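Clostix 4 for appeal-writing groups: a review
Posted 1 June 2025

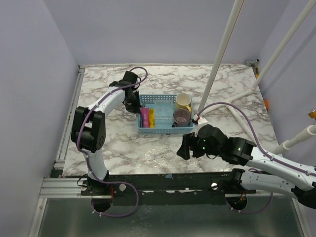

A reader had already commented under the preview that Clostix was far too much software for a group that meets once a month to write letters about jailed poets, and that a shared spreadsheet and a box of stamps had done the job for years. I kept that comment in mind while testing. It is a fair complaint about the old version, and partly fair about this one.

Clostix is a case file and appeals program. You use it to keep a record of people detained, charged or sentenced for what they wrote, painted or said, and to get letters out about them on time. It runs in a browser, with a cut-down version for the phone. The company is called Yeoh and this is its only product as far as I can tell. Our group has used version 4 since April, on live cases, after a long stretch on Pratia. We paid for our own license.

What a case file holds

Each case opens on one page. At the top are the name in the original script, the spelling your group has agreed on, the country, the charge, the court and the current status. Under that is a timeline. Under the timeline are the documents, and at the bottom is a log of every letter sent.

The spelling field sounds minor. Anyone who has worked on cases from countries that don't use the Roman alphabet will know that one defendant can turn up in four different spellings across four different news reports. Clostix lets you enter all of them, and a search on any one brings up the file. Pratia made us pick one and put the rest in the notes, where the search didn't look. We found two files in our old records for the same man, a cartoonist, with two different hearing dates. Both had been sent out in appeals.

Status is a drop-down list and it's well thought out. It separates detained without charge, charged, on trial, sentenced, on appeal, sentence confirmed, and released with conditions. That last one matters. A writer who is out of prison but banned from travel or from publishing isn't a closed case, and too many programs treat them that way. You can't add your own status, though, and there is no good choice for someone whose whereabouts are unknown. We've been using detained without charge and writing the rest in the notes.

Moving our records over

We had 868 files in Pratia, going back a long time and kept by a lot of different hands. Clostix takes them in through a Tuvix file, a plain export format that Pratia can write if you dig through its settings. The import itself took an evening. Fixing it took most of a month.

Dates were the main trouble. Where an old entry said only "spring" or gave a year, Clostix filled in January 1 of that year and didn't flag it. For a membership list that would be a nuisance. For a death sentence with an appeal window it's a serious fault, and I would not let anyone send a letter from an imported file until a second person has checked the timeline against the source. There should be a warning on every date the program has made up. Yeoh's help desk told us one is planned and gave no date for it.

Attachments came across well. Scanned judgments, press clippings and translations all landed in the right files. Arabic and Persian text displayed properly on screen. In printouts it came out with the letters unjoined until we changed the font, and the help pages don't mention this.

Writing appeals

This part of the program is the reason to buy it. You start from the case file, choose who the letter goes to, and get a blank letter with the correct form of address, the defendant's details and the case number if there is one. The body is yours to write. Sample paragraphs are on offer, on fair trial, on access to a lawyer, on the use of confessions, on commuting a death sentence, and they're sober and usable. None of them insults the person being written to, a mistake I've seen in plenty of home-made templates.

Letters are limited to 2000 characters. At first this annoyed the people in our group who like to set out the whole history of a case. You can turn the limit off in the settings and we did. A few weeks later we turned it back on. The shorter letters are clearer, they fit one sheet, and they're quicker to have translated.

Before a letter can be printed, Clostix asks you to confirm three things: that the facts come from a source listed in the file, that the family or lawyer hasn't asked for silence, and that the letter doesn't name anyone who could be put at risk. You have to tick each box separately. It slows you down by perhaps half a minute. I'd like the family's wishes to appear in larger type at the top of the case page as well, where a newcomer would see them before starting to write at all. At present they're under a tab called Contact terms, a name that tells you very little.

Deadlines and alerts

You can set a date for a hearing, an appeal deadline or an expected ruling, and the program will email the people you choose. It'll also send a text message if you pay extra. The emails arrived when they should have, with one exception. A hearing was postponed, we changed the date, and the old alert went out anyway along with the new one. Two members wrote to the court a week early. No harm that we know of, but it was confusing, and the same thing happened when we tried it again with a dummy case.

Time zones are handled properly. The date shown is the date in the court's country, with your own underneath in gray. Calendars other than the Western one aren't supported, so you'll have to convert court dates yourself before typing them in. Several competing programs can do this and Clostix should too.

Clostix does not watch the news for you. Some people expect it to. If a court confirms a sentence overnight, the case file will say whatever you last typed until one of you types something else. The preview copy on the company's site was vague on this point, and I think a few groups will be disappointed.

Keeping things private

Files are encrypted on your own machine before they go to the server. Each member gets an access level, from read-only up to full control, and a single document can be locked to named people. We keep lawyers' letters locked and everything else open to the group. The log records who opened what and when, and it can't be edited.

The phone version is weaker here. It keeps a copy of the last files you looked at, and this copy stays on the phone after you log out. You can clear it by hand, under Storage. For members who travel, and above all for those with relatives in the countries we write about, my advice is to leave the phone version alone. We've asked ours not to install it. I'd have liked an option for the group's administrator to block it completely, and there isn't one.

There's also a panic option that wipes the local copy when you enter a second password. It worked each time I tried it on a laptop. I haven't had anyone with real technical training look at it, so take that for what it is.

Printing and reports

Letters print cleanly on US letter paper and on A4. Envelopes are hit or miss. Our printer put the address too far to the left until we made our own layout, and the layout had to be made again after an update.

The yearly report gives you letters sent, replies received and changes in status. Be careful with it. It puts letters and releases side by side on one chart, and a reader could easily come away thinking the one caused the other. We remove that chart before sharing the report. People are released for many reasons, and a group that writes 16 letters has no business claiming a royal pardon.

Price and who it suits

A license for a small group is billed by the year and covers up to 16 members. Past that you move to the next tier, and the jump is steep. There's a discount for registered charities, but you have to ask for it and it isn't on the price page. Pratia is cheaper and its mailing list tools are better. If you mostly send petitions and newsletters, stay with it.

If you work on individual cases over years, with court papers, several languages and families to keep faith with, Clostix is the better program of the two. The case page alone has saved us from repeating old errors. The invented dates on import are the worst thing about it, and I'd hold off moving a large archive until that's fixed. Starting from scratch, or with about 50 files you could check in a weekend, I'd go ahead now.

As for the spreadsheet and the box of stamps, a group that follows one or two cases can do perfectly well with them. Add a column for every spelling of the name, and another for whether the family wants letters sent.

Good: search across spellings, clear status list, sensible appeal drafts, document locks.
Bad: made-up dates on import, duplicate alerts after a postponement, phone copies left behind after logout, envelope printing.
Tested on two laptops and one phone. License paid for by our group.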